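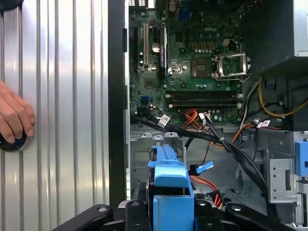 Pankaj Goel começou a carreira a auditar padarias e acabou a seguir o rasto de empresas que só existem no papel. Perito contabilístico há 20 anos, foi ele quem assinou o relatório sobre a Grakum, a gestora que prometia rendimentos mensais fixos e pagava aos clientes antigos com o dinheiro dos novos. Recebe-me num gabinete onde as cadeiras servem de estante e avisa que só tem café de ontem. Pergunto-lhe onde se encontra uma fraude destas e ele encolhe os ombros. «Num disco rígido metido num suporte de plástico azul, dentro de um Dell de secretária. As pessoas esperam um cofre na Suíça.»

A história da Grakum é, nas palavras dele, «de uma preguiça comovente». A empresa dizia aplicar o dinheiro em facturas de fornecedores, compradas com desconto a uma sociedade chamada Mocanu. A Mocanu tinha sede num apartamento, um telefone que ninguém atendia e 1.637 facturas emitidas. Em 16 meses não teve um único cliente que se queixasse de atrasos. «Foi isso que me incomodou. Uma empresa sem reclamações é uma empresa sem clientes. Até a minha mãe, que vendia bolos, tinha reclamações.»

As facturas vinham numeradas com cuidado, mas quem as fez não gostava de variar. Goel encontrou o mesmo erro ortográfico em «manutenção» do princípio ao fim. «Com til no sítio errado, sempre. Um falsário a sério contrata um revisor.»

O dinheiro, esse, tinha hábitos mais complicados. Saía da Grakum para a Mocanu, passava pela Rallis, uma consultora que nunca deu um conselho conhecido, e voltava à conta da Grakum com o nome de «rendimento». Pelo caminho ia ficando mais magro. «Chamavam-lhe comissão de estruturação. Eu chamar-lhe-ia outra coisa, mas o tribunal pediu-me linguagem técnica.»

E o auditor externo, a Pretlow? Goel mexe o café, que já não precisava de ser mexido. «Fizeram duas visitas. Na segunda almoçaram.» O relatório da Pretlow considerava os controlos internos adequados. Ele leu-o três vezes, diz, à procura da parte em que alguém abria uma pasta.

Pergunto-lhe se sente pena dos administradores, cujo julgamento deverá arrancar em Dezembro. «Sinto pena dos reformados. Um deles telefonou-me a perguntar se devia continuar a declarar os juros. Tinha pago imposto sobre dinheiro que era dele desde o início.» Fica calado um bocado e depois procura açúcar na gaveta dos agrafos.

Conselhos para investidores, não dá. Insisto. «Perguntem quem é o cliente do cliente. Se a resposta vier com um gráfico, levantem-se.» E as poupanças dele, onde estão? «A prazo. A render uma miséria. Durmo lindamente.»

Comentários (3)

Tozé M.: A minha cunhada meteu lá o dinheiro da casa. Não achei graça nenhuma ao til.

contribuinte_cansada: E o imposto pago sobre os juros falsos, devolvem? Alguém sabe?

Rui Alpendre: Faltou perguntar quanto recebeu a Pretlow pelo almoço.

Contactos | Ficha técnica | © Todos os direitos reservados | Voltar ao topo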